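Arms on the tablet bench at Wumham, what changes for us
2,696 views
51 comments
Shares: 7

benchfour
17 Dec 2020
I work in returns and repack at Weltasico in Wumham. We do mostly small electricals and children's stationery. Since October we've had a pair of arms on one of the benches and they have been put on the LCD writing tablets, the sort kids scribble on with a plastic stylus and then wipe with a button. Before that the tablets were done by hand by four of us on rotation, and I was one of the four.

The job by hand is simple. Take a tablet out of the tray, look at the front, look at the back, check the stylus is in its slot, turn it the right way up, put it on the pile for sleeving. The arms have been given the lifting and turning part of that. One of us stands by and does the looking, and also fills the tray and sorts out anything that goes down wrong.
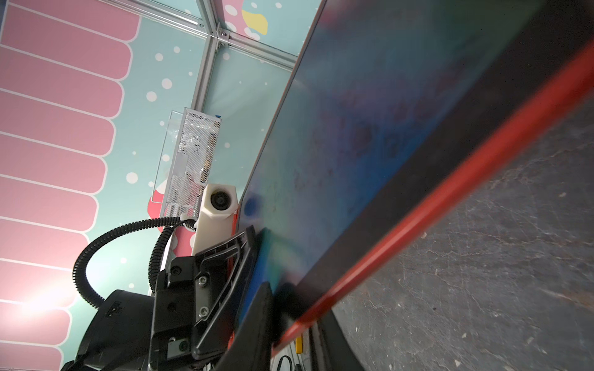

What I didn't expect is how much of my day is now waiting. By hand you get a rhythm and the morning goes. Now I load a tray, watch, take out the rejects, load another tray. I'm less sore, I will say that. My right wrist was bad all last winter and it has been fine since they went in. But I go home more tired in the head than I used to, and when I said so at the shift meeting I was told I'd get used to it.

Nobody has lost hours so far. Two of the four were moved to goods in, on the same rate. I'd like to hear from anyone who is further down the road with this. What did your job turn into after a year?

reachtruck88
Same rate now. Ask what the rate is for the next person they take on. At our place the bench job was graded as skilled packing, and once the machine was in it was regraded as "attendant". Existing staff kept their money and new starters came in lower. Three years on there are more new starters than old ones, and guess which rate gets used as the going rate.

tapegun
I don't think that's fair on every firm. We had one arm put on carton turning at Rerach and the person running it went up a grade, because she had to do a two-day course and can now stop and restart it on her own authority. It depends who wrote the job description and whether anyone on the floor saw it first.

reachtruck88
@tapegun one person went up. How many were turning cartons before?

tapegun
Three. One retired, one went to dispatch, and the one I mentioned. I'm not pretending it was no change. I'm saying the work left over was better work than what we had before. Turning cartons for eight hours was a rotten job and I did it for years.

nightshift_k
Coming at this from the maintenance side, different site. The bit that gets missed when these go in is who looks after the small stuff. Pads on the fingers wear. Cables work loose from their clips. Somebody moves a tray a couple of centimetres to sweep under it and the pick is off for the rest of the shift. None of that is in the quote. It lands on whoever is nearest, who is usually a packer, and they end up doing a bit of my job without the pay or the training for it.

benchfour, do you get asked to do any of that?

benchfour
Yes. I wipe the finger pads down at the start of the shift and I've been shown how to set the tray against its marks. I was told not to touch anything with a screw in it. There's a sheet to sign. The tray is the main thing, if it isn't square the pick goes wrong further down the stack. 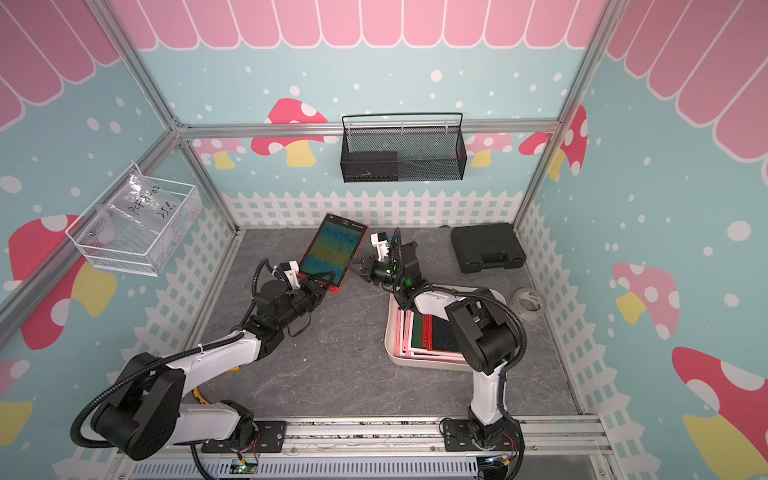 Left arm holding a red-framed tablet, the tray with the rest by the right arm.

The frames are different colours but they get treated as the same item. It's the thickness that matters and whether the stylus is sitting properly in the slot. If it stands proud the next tablet on top won't lie flat, and then I have to go in and straighten the pile. To go in I have to stop both arms, even if it's only the one side that needs doing. I've asked whether that can be changed and was told no.

nightshift_k
Good, leave it that way. Please don't let anyone talk you into reaching in with one still going because it's "only the other one". If they're worried about the lost minutes they can fix the stylus problem upstream.

labelsandlists
I'm a shift lead so you can all throw things at me. We looked at the Myung system for our stationery line and decided against it for now. The figure we were given was 215 an hour and when we went to see it running at another site it was doing well under that once you counted the stops. A decent packer with a full tray beats it comfortably in the morning. Where it wins is at four in the afternoon, and on the days when two people ring in sick.

My worry was the same as the OP's, the watching. People are bad at watching a thing that nearly always goes right. On our trial sheet the person on checks missed more marked screens in the second hour than in the first, and these were people who never missed them when they had the item in their hands.

benchfour
That's exactly it. When I held each one I felt it if the back was cracked before I saw it. The front is hard to judge by eye at the best of times, you get the colours under the surface and every bit of glare looks like a scratch until you tilt it. Now the arm does the tilting and it doesn't tilt it the way I would.

tapegun
Can you ask them to change the angle? I mean that as a real question. At Rerach they were quite happy to alter the movement when we asked, it was a morning's work. We'd gone six weeks moaning about it in the canteen and hadn't put in a request.

benchfour
I hadn't thought to. I assumed it was fixed. I'll ask.

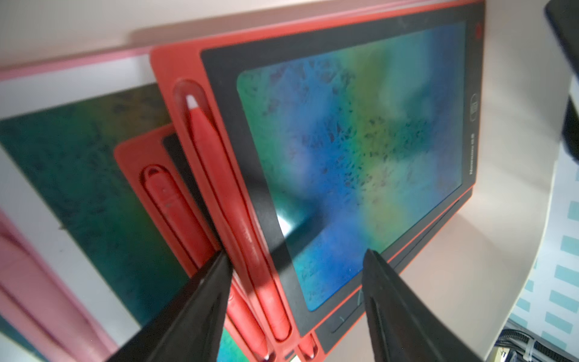
Page 2 of 7

oldlabeller
I've read the first page and I think people are being too polite about it. The arms are there to take out wages. If it takes four people down to one and the other three get moved somewhere, then that somewhere stops recruiting. The jobs still go, they just go from people who haven't been hired yet and can't complain about it on a forum.

labelsandlists
We had 51 vacancies across the site last year and filled fewer than half of them. I'm not in a position to put three people out of work with a robot, I haven't got the three people.

oldlabeller
Then put the rate up and see if they come.

labelsandlists
Not my decision, and I've said as much upstairs more than once.

agencyagain
Agency worker here, so I'm one of the ones not hired yet. I've been sent to two places with arms on the benches. At the first I was given ten minutes with the lead and left to it, and I spent the whole day frightened of stopping it because the last lad had been told off for stopping it. At the second they had me stop and start it five times before I was allowed to load anything, and I was fine. Same sort of machine both times. For me the training is the whole question. Benchfour, if agency staff come on to your bench at peak, please show them the stop yourself and don't leave it to a sheet.

reachtruck88
Agree with all of that. And get the grading in writing before spring, while they still need your goodwill to get it running properly.

benchfour
Update for those who asked. I put in a request about the tilt and somebody is coming to look at it after the break. I asked about new starters' rates as well and was told it "hasn't been discussed", so I've emailed the rep and asked for it to go on the agenda.

On rotation, I suggested an hour on the arms and then an hour on hand packing instead of a full shift on either. The lead is trying it this week with me and one other. It does help. My wrist knows about the hand packing hours but I'm catching more of the cracked backs, as anything I'm not sure of I keep to one side and go through when I'm on the hand bench.

nightshift_k
Write down how many you catch that way. If they ever want to drop the rotation you'll need that.

tapegun
Let us know what they say about the angle. When ours was changed they forgot to tell the other shift, who logged it as a fault and had it put back.

Reply | Share (7) | 51 comments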